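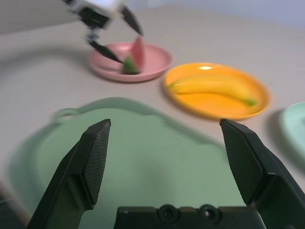
Two arms, one table: who gets right of way over the plates?

Sohail Soomro
Setting house rules for our bench at Sarnthorpe. Two grippers, toy fruit on coloured plates, big green tray. Pic shows one arm over the watermelon, the other open and holding nothing in front of the tray. My question is whether the waiting arm should be allowed that far in at all, or parked right back til the other one clears. Supervisor wants it in writing before the students start in January. Currently we just say "be sensible" which isn't a rule. Both arms capped at 300 mm/s if that matters.

Glenys Bellamy
Split the table into zones. One arm per zone, shared zone needs a lock in software, arm that hasn't got the lock stays outside. Holding nothing doesn't get it out of the rule, an empty gripper bends a finger just as well as a full one. Write down who's allowed to override the lock too, ours was 2 people and that was plenty.

Also keep arm-to-arm and arm-to-person as seperate pages. Your speed cap might be fine for one and no good for the other, depends on your risk assessment, so don't copy a figure off a forum (incl. mine). For the people side start with ISO 10218 and ISO/TS 15066, uni library should have them. Check the edition.

Other bits for the sheet:
E-stop in reach of whoever's running it, tested at start of session
No hands on the plates while either arm is enabled. Pause, then reset the fruit
Check the finger pads, log it when you swap them
Same plate layout each run, tape marks on the table if you can

Naheed Durrani
we just go slow and havent had a crash yet. Laminate the rules though, paper ones wander off

Sohail Soomro
Cheers Glenys, going with zones. Will do the lock this arvo.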